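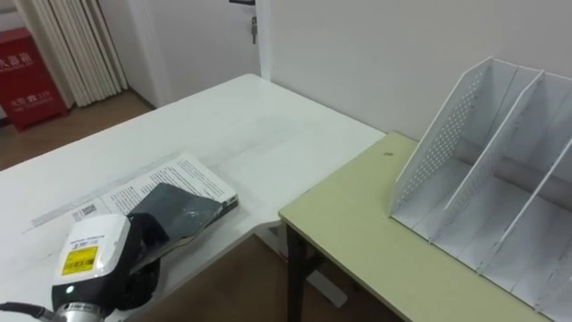 Yaqin Jiang wants to know why her paper rips in a lovely straight line one way and goes all zigzaggy the other way, even when she's being super careful.

Great question, Yaqin! I've wrecked plenty of paper wondering the same thing. The answer is a hidden thing called grain.

2 minute read

What is grain?

Paper is made of teeny fibers, usually from trees. Think of a pile of very short hairs (sorry, a bit yucky). At the paper mill the fibers get mixed into a watery soup, and the soup is poured onto a moving screen. As the screen zooms along, lots of the fibers swing around to point the same way, like sticks floating down a stream. Then the water drains off, the sheet gets pressed and dried, and the fibers are stuck like that — for good. The way most of them point is the grain.
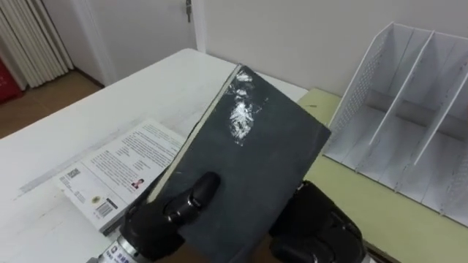

Find the grain yourself

Grab some scrap paper and try the bend test. Curl the sheet over without creasing it and press down gently with your palm. Feel how springy it is? Now turn the sheet 90 degrees and do it again. One way will feel softer. That soft bend runs along the grain, so draw a little pencil arrow in the same direction as the roll.

You can do a rip test too. Tear a strip in each direction. The straighter tear is going with the grain, and the wobbly one is crossing it.
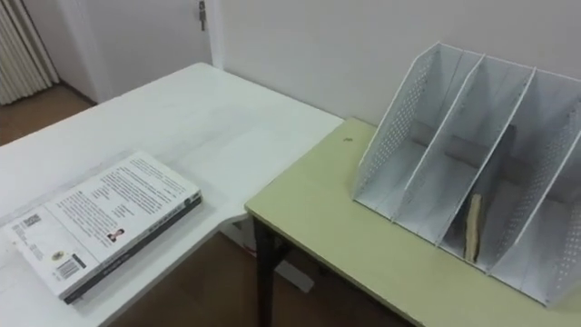

I use my arrow most when I'm making cards. If the fold goes the same way as the arrow, it comes out smooth. If it goes across, thick cardstock can crack along the crease and look fuzzy. My first batch of birthday cards was all fuzz!

Glue is sneaky as well. Damp fibers get fatter much more than they get longer, so a gluey sheet stretches across the grain and then curls up. Try a thin layer and see if yours stays flatter.

Home | Paper | Glue | Ask Me | Older Posts

Contact Gareth Mottram | © 2020 Sundiditz | Back to top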